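Hand-Held Gripper Station: Monthly Inspection, March
Site: Warkham, Bay 30
Form 215

1. Finger blocks seated, no cracks. Pass.
2. Fasteners on plates and brackets tight. Pass. Two retightened before the check.
3. Joints move freely through full travel. Pass. Cycle count at inspection: 1,052.
4. Operator's fingers clear of pinch points during closing. Comment: operators shall be reminded of the grip position in the Trodora handling rules.
5. Cables kept out of the walkway. Comment: recheck at next visit.
6. Table cleared before start of work. Pass.
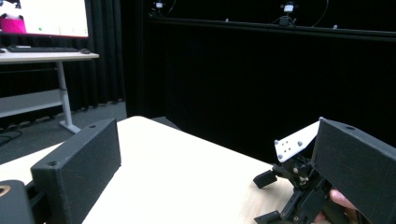

Drarkitley replied that item 4 should be checked at every shift change, as a monthly reminder had not been enough at its own site, and asked that the wording be changed before the form is reissued.

Request logged under 283. Item 4 stays open.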